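I've been meaning to write up what our student project has been doing since April, mostly so I stop explaining it from scratch to people on the stairs. The project is called Ponum. It started as an offshoot of the robotics club and now counts as coursework for those of us who need the credits.

The short version is that we are teaching a two-armed robot to deal with small loose food. We picked mung beans. They are cheap, they don't go off, and they are hard to hold on to. Rice was the first choice and we gave up on it because the grains got into everything, including a keyboard.

We don't program the movements. One of us does the task by hand, wearing gloves with controllers strapped to the back of them, and the positions of both hands get recorded along with the video. The recordings go into training and the robot is meant to pick up the general idea.

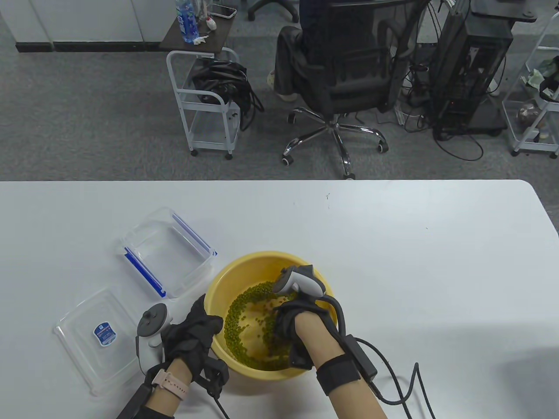 Why use beans when the robot could practise on blocks?

Blocks are mostly solved at our level. Beans move when you touch them, so the robot has to cope with a heap that is a different shape each time it reaches in.

The target we set ourselves was 3000 recorded demonstrations by the end of term. We have just gone past 2000. That sounds good until you look at how many will be thrown away. Dede Quartey does the checking, and she rejects anything where tracking dropped out or the hands stopped halfway through because someone was talking. Her rule is that if she can't tell what the person was trying to do, the robot won't be able to either. I argued with her over a batch of mine and lost.

Cables are the main nuisance. The wrist units are wired, and if you turn the wrong way the cable pulls at your forearm and the hand jerks, and you can see the jerk in the data. We tried taping the cables down. Now we mostly leave enough slack and put up with the loops on the table.

The other half of the work is the hand-held gripper. It has its own camera, so you get a view from right down at the beans. We scoop and spread them on a plate with that and record it separately. I like this part less. The picture tilts all over the place, a sleeve gets in the way, and it took me a good while to stop moving too quickly. If you whip the gripper round, you get blur and very little else. 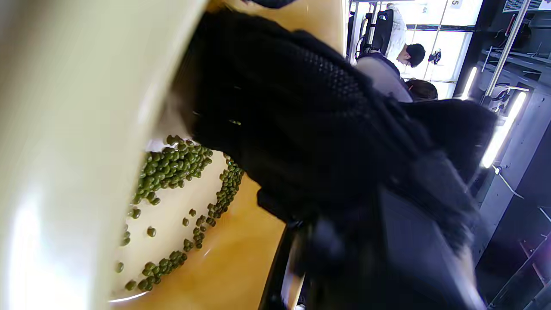
How long does it take to learn to record well?

It took most of us two sessions before our recordings started getting through the checks. The people who found it easiest were the ones who were happy to go slowly.

We are entering the Skallavero student competition with all this. The manipulation round has a sorting task and a pouring task, and the pouring one is worth more points. Last year there were 11 teams in it and we came ninth, with a different robot and a much worse plan. The team from Riihimäki won, and they were kind enough to talk us through their setup afterwards. Most of what I've described came out of that conversation. We had been writing every motion out by hand up to then, and each time the bowl was in a slightly different place the arm missed.

Our software for lining up the hand data with the video is called Stuveter. I wrote the first version and it was slow. It has since been rewritten by people who know what they are doing, and a session that used to take all evening to process is now ready by the time we've tidied up. It still gets confused if one controller starts late. I have a fix half done.

As for how the robot is getting on, it can put its hand into a bowl and stir. It can scoop, most of the time. It can't pour without spilling, and it doesn't know when it is finished, so someone has to stop it. The last model we trained kept going back to the same side of the bowl, and I think that's because nearly all of our early recordings were made by right-handed people. We've asked for more two-handed ones, with the left hand steadying the rim while the right does the work.

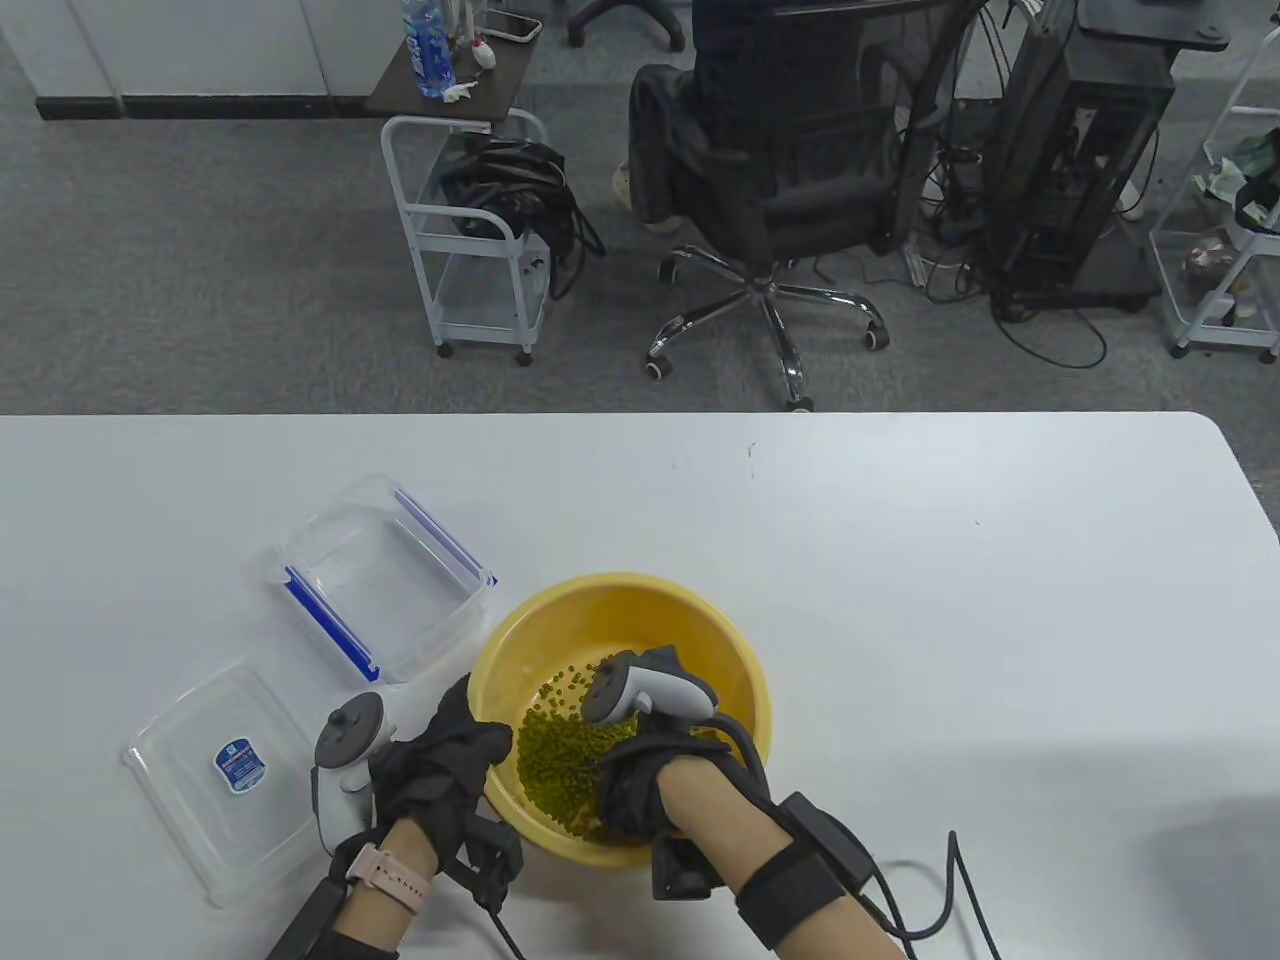

## What's next

- More pouring, from the bowl into a container and back again.
- Different bowls. The model has seen far too much of one kind.
- Left-handed recordings, if I can talk any of the first years into it.
- Finish the late-start fix in Stuveter before Dede asks me again.
- Book the van for Skallavero.

I'll post again when we have a pouring run that's worth showing.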